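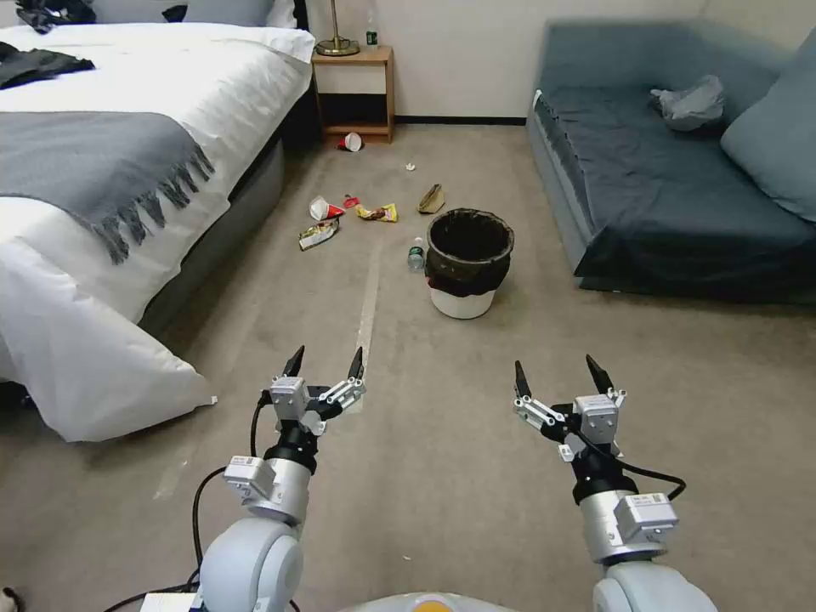 Topic: Budgeting for a two-arm unit for guest room turnover - what am I forgetting?
Board: Equipment and Purchasing

auluik
Hi everybody, long-time reader and very occasional poster. We run a small guesthouse, and my sister-in-law and I have been going round and round since June on whether to put money aside for a two-arm machine that can do the first pass on a room after checkout. I don't mean making the bed, I'm not that much of a dreamer! Just the floor. Cups, snack wrappers, paper bags, whatever people leave between the bed and the sofa, all of it into the bin so that whoever comes in with the vacuum can get straight to it.

The quote I have from Brulier is a lease at 816 a month with service included, and there's a separate line of 397 for spare fingertips and cables. We have 34 rooms, all carpeted, and most have a sofa bed on one side, so the open floor is more of a lane than a floor. If you've bought or leased something like this, what did you wish you had put in the budget from the start? I'd love to hear from people with carpet especially.
Austra

brarnemeo_fan
Welcome, Austra! My two cents, and I say this with love, is to price the bins before you price anything else. We have the small round ones, and a liner with a nice wide fold over the rim looks tidy, but a gripper working close to that rim can catch the plastic and drag the whole business along with it. We ended up ordering heavier bins and tighter liners for every room, and that was money we hadn't planned on at all. Also ask how it copes with soft things. A stiff paper cup and a thin foil wrapper lying flat on carpet are two very different jobs, and the demo will nearly always be the cup.

uibo_housekeeping
I'm going to be the grump here, sorry. 816 a month is a lot to pay for picking up wrappers. A person with a bag does a floor like that on the way to stripping the bed, and they have to be in the room anyway. I'd put that money into a second linen cart and a better vacuum, and look at it again when these things can manage a duvet.

siiri_r
I see where you're coming from, Uibo, but I don't agree, at least for us. My back has been the deciding factor (well, my back and the backs of two other people on the morning shift). It's the bending that does us in, over and over, room after room, and the floor is where most of it happens. We tried a unit in a carpeted room with the usual kind of mess, and I sat on the hallway step with my coffee and a notebook and wrote down everything I wanted to ask the sales rep. 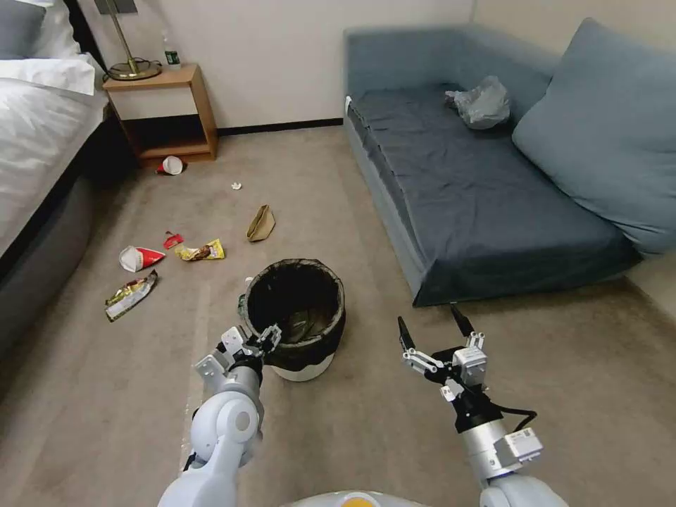

Left gripper in close at the bin, right one open over the carpet. Brown bag and one of the cups are still farther back.

What I'd look at in a room like that is reach. The litter close to the bin is one thing, but the cup over by the nightstand is a different matter, and you want to know if the base will fit down the lane between bed and sofa or if you'll be shoving furniture every time. Measure your narrowest room and send them that number, not your average one. And get the spare fingertips in writing, how many sets and how fast they ship.
Siiri Rätsep

uibo_housekeeping
Fair enough about the backs. I still think the sum is steep for 34 rooms. What happens on a quiet week? You pay the same.

auluik
That's the very thing my sister-in-law says, Uibo, you two would get along! I asked Brulier about a seasonal rate and they said they would "look into it," so I'm not holding my breath. Siiri, thank you, that's so helpful. I had been thinking about how much floor there is and hardly at all about the far corners. Our nightstands are right up against the bed too, with an open shelf at the bottom, and I can just imagine what rolls under there.

clurnason
Jumping in on the bins question. We set aside 100 per room for bins, liners and little bits of furniture shuffling, and it was enough, with a bit left over that went on carpet tape for marking where the base should park. I would also plan for somewhere to keep the machine. Ours lives in what used to be the ironing closet, and I miss that closet more than I thought I would - make sure yours has an outlet and a door wide enough before you sign.

brarnemeo_fan
Seconding the closet! And ask for a trial in your own rooms, with your own carpet and your own bins, before you commit to a year.

auluik
Closet door is going on the list, and I'll go measure it tonight. If they agree to a trial I'll come back and post how it went, including the embarrassing parts. Thanks, all of you.
Austra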